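Voltei ao projeto da caixa! Para quem chegou agora: ando a juntar demonstrações para ensinar um sistema de dois braços a pôr a parte preta dentro da base branca, e em junho a coisa finalmente ganhou ritmo. Já vamos em 363 episódios guardados no Clalton (é o nome que dei à pasta, não perguntem), e 47 foram para o lixo porque eu hesitava tanto a meio do gesto que até a mim me fazia impressão ver aquilo.

O que mais me custa é variar. Uma pessoa apanha o jeito e começa a pousar tudo no mesmo sítio, sempre com o mesmo ângulo, e depois o modelo só sabe fazer aquilo... Agora mudo as posições de partida a cada quatro episódios.

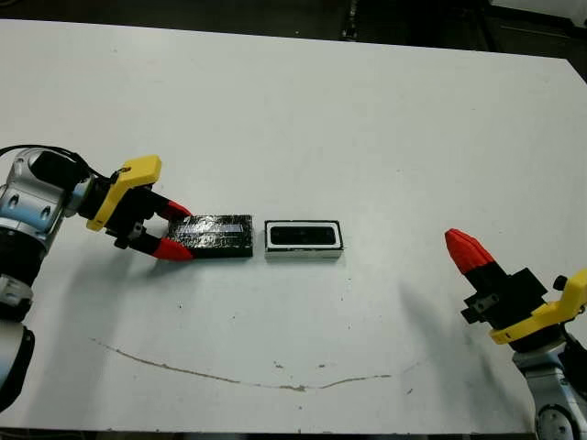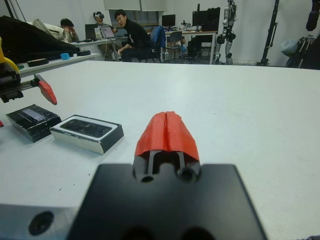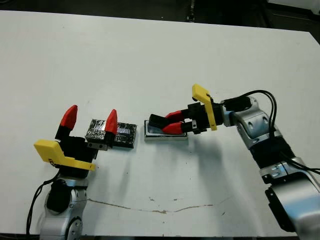
Vistas da mesa de trabalho, com as pontas vermelhas ou alaranjadas das garras.

A vista de perto ajuda imenso na altura do encaixe, mas também me obriga a ir mais devagar (e eu sou tudo menos paciente). O próximo treino leva só os episódios bons do último lote, 27 ao todo, para comparar com a versão anterior. Se correr mal, volto a gravar o lote inteiro e venho cá queixar-me!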